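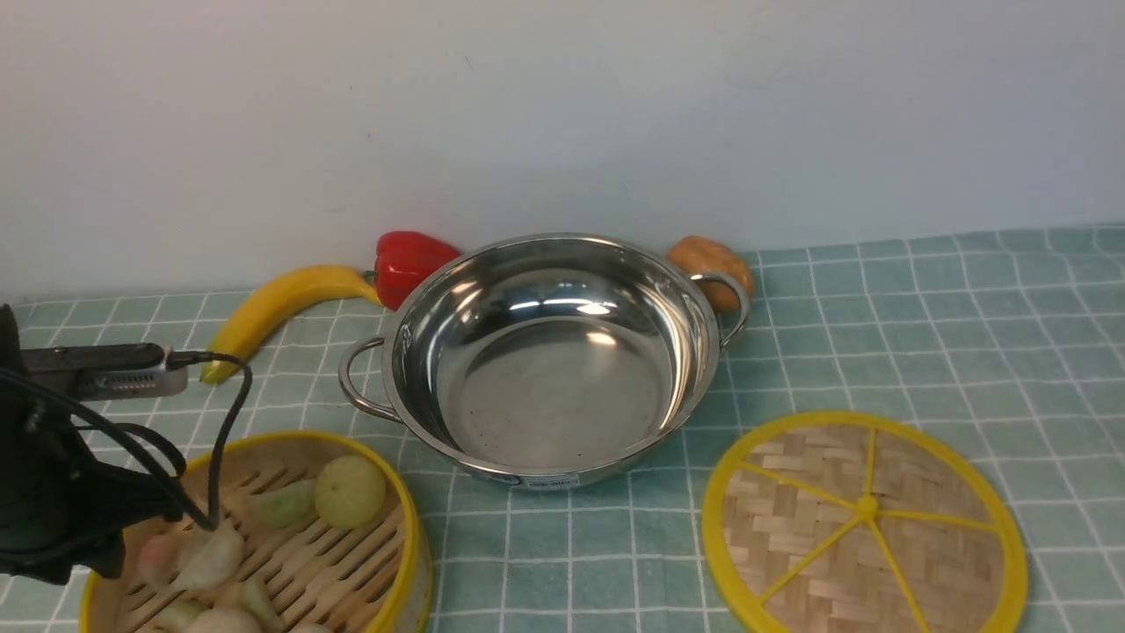
Pot for the play kitchen: real one or toy one?
posted by Damian Tomaszewski, February

OK so I'm putting together a pretend cooking corner and I'm stuck on the pot. We have the play food sorted (pepper, banana, potato, and more on the way) and I put a real stainless pot with it, shallow and wide, two loop handles. I love how it looks on the green check tablecloth! But my sister says real pots don't belong in a toy set and I should get the Biketti plastic one. What did you all do?

plumstone_k
Real pot all the way. We gave ours an old saucepan when she was 2 and she's still stirring it. The plastic ones are so light they slide all over the place, and then the "soup" ends up on the floor, and then the dog has the potato.

oselmom
Going to disagree. Stainless is LOUD. Drop a play potato in one of those from standing height and tell me how your headache is doing. We had the Osel wooden pan set and I never once regretted it.

plumstone_k
Put a dish towel under it? Most of the racket in our house was the pot banging on the table, the food going in didn't bother me much.

oselmom
You clearly have a calmer child than I do lol

Tab_and_Fern
My only complaint about real ones is the handles. Riveted loops are nice for two hands, but run a finger around the inside where the rivets go through, some cheap pots have a rough spot there. Also the rim. Also peel the sticker off before it goes in the play corner, because mine picked at one for a week and left half of it stuck on forever.

Damian Tomaszewski
Ha, the label is still on the front of mine. I was keeping it in case I return the thing. Rim feels smooth, I'll check the rivets tonight. How do you get the glue off?

Tab_and_Fern
Cooking oil, leave it 5 minutes, rub with a paper towel, then dish soap. Don't use the scratchy side of the sponge, you'll dull that shine.

gus.ostrowski
Who cares about the shine, it's a toy now. Mine has 100 dents in it and gets used every day. I'd worry more about size. Shallow is good for little arms, but check that your banana fits lying down. Ours sticks out over the side and it drives my son nuts, he wants a lid on everything.

Damian Tomaszewski
Oh no, I hadn't thought about a lid. Mine didn't come with one.

oselmom
A lid is another cymbal. Skip the lid.

gus.ostrowski
Dinner plate. Works fine.

plumstone_k
Plastic plate please, Gus!!

Contact the moderators | Copyright Rovulent Boards | Back to top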